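Teaching by Demonstration – Handout 4: Recording with Two Hand-held Grippers
Notes by Karim Darwish, for the practical group. Version of 9/9/26 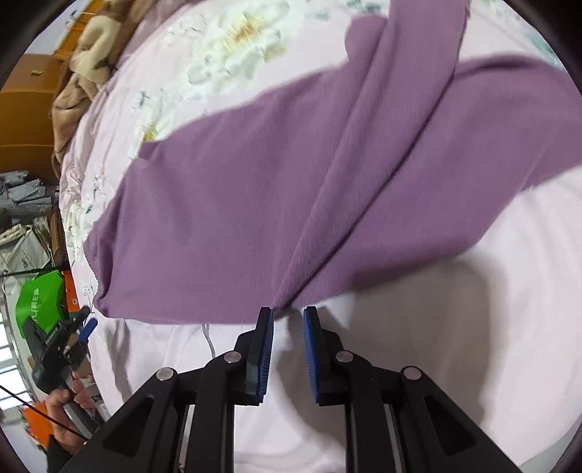

In the last lecture we compared two ways of showing a task to a robot. In the first way, the teacher sits at a control station and moves the robot arm from a distance. In the second way, the teacher takes the grippers in the own hands and does the task directly, and the robot is not present. This handout is about the second way, and mostly about folding cloth, as this is the task for your report.

1. Why cloth is difficult

A box has one shape. A cloth has a new shape after every touch. For this reason we cannot give the robot a list of fixed positions. It must learn from many examples in which the cloth begins differently each time. Please remember the term "start state" from lecture 2 – it is the shape and place of the cloth at the moment when recording begins.

The data set we use in the exercises is called Twal. It has 1,186 demonstrations of folding, recorded in ordinary homes. Of these, 89 were removed by Noura Smadi in the check. The most frequent fault was that one gripper had left the camera view during the grasp. The second was a start state almost the same as the one before it.

2. How to hold and move the grippers

Hold each gripper as you would hold a heavy pair of scissors, with the wrist relaxed. Some points which students often do wrong:

Close the fingers slowly. A fast pinch pushes the cloth away, and the model will learn this also.

Take the corner with the pads and not with the tips. If you have two layers between the pads by mistake, open again and repeat the grasp. Do not stop the recording for it. A corrected mistake is useful for training.

Move one gripper while the other one keeps still, at least in your first session. When both move together, it is harder to find the point where one step ends and the next begins.

Do not help with a free finger. The robot has no free finger!

3. Place and background

A table in the laboratory is convenient, but a model trained only there will fail in a bedroom. King-fai Lo tested this in February with the Zurstead arm. The model which had seen only the laboratory table could not find the edge of a towel on a patterned sheet. So please record at home too, on a bed or a sofa, and leave the room as it is. Bags, blankets and furniture can stay where they are. Only take away papers with names or addresses.

4. Labeling

Every recording is divided into steps: reach, grasp, lift, fold, release. A grasp begins when the pads first touch the cloth, even if the fingers are still open. Fouad Hamdan proposed to count it from full closing, and you will find this rule in the older Vudencombe files. Do not mix the two rules in one report.

5. Homework

a) Record 10 folds with the same cloth. Change the start state each time.
b) Label your recordings and exchange them with a partner. Compare where you put the border between "lift" and "fold", and write one paragraph on the differences.
c) Read the Pradell report, chapter 3, on control from a distance. Which parts of the folding task would be easier with that method?

Send the files to Walid Qaisi before the next practical. The group folder accepts file names without spaces only.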